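Progress report to Cendness: small investor education program
Prepared by Angeliki Tsakiris, program lead
19 June 2019

Enrolment and delivery

The autumn intake closed with 225 people enrolled against a target of 300. The shortfall is mostly in the evening stream at Harum, where we lost the larger room and had to cap each group at 20. The daytime stream at Chaudhry filled and has a short waiting list.

All six modules have now been delivered at both centres. Module four (stop orders, position size and what a losing run does to an account) ran over time in every group and will be split in two for the next intake. Module five, on reading company announcements, was shortened to make room and participants told us it felt rushed. We agree with them.

Practice portfolios

Each participant runs a practice portfolio on paper prices and keeps a written log of every trade, including the planned exit. Sobia Satti reviewed the logs at the halfway point. Most people write down a target price. Far fewer write down the price at which they would admit the trade was wrong and get out, and those who do tend to move it. We have changed the log sheet so that the exit price sits on the first line and has to be filled in before the entry price.

Dividend reinvestment caused more confusion than we planned for. Several participants recorded reinvested dividends as new purchases and ended up with the wrong cost base. A one-page worked sheet has been added to the workbook.

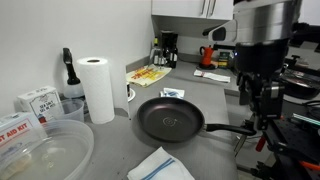 Frying pan on the countertop, with the robot arm at right.

Workbook and online material

The second edition of the workbook is at the printer. Skoletti did the layout and delivered on time. Changes from the first edition are the new log sheet, the dividend page, a longer glossary and corrected brokerage examples in chapter three. The online version will follow once the printed copy has been checked.

Budget

Spending is within the approved amount. Room hire is over because of the change at Harum, and printing is under. We ask for your approval to move the unspent printing money to room hire. No other variation is sought.

Next period

Enrolment for the next intake opens once the room at Harum is confirmed. We have asked for one that seats 40. If it isn't available we will run two smaller evening groups, and Sobia will take the second. Follow-up interviews with past participants are still to be scheduled, and results will be in the next report.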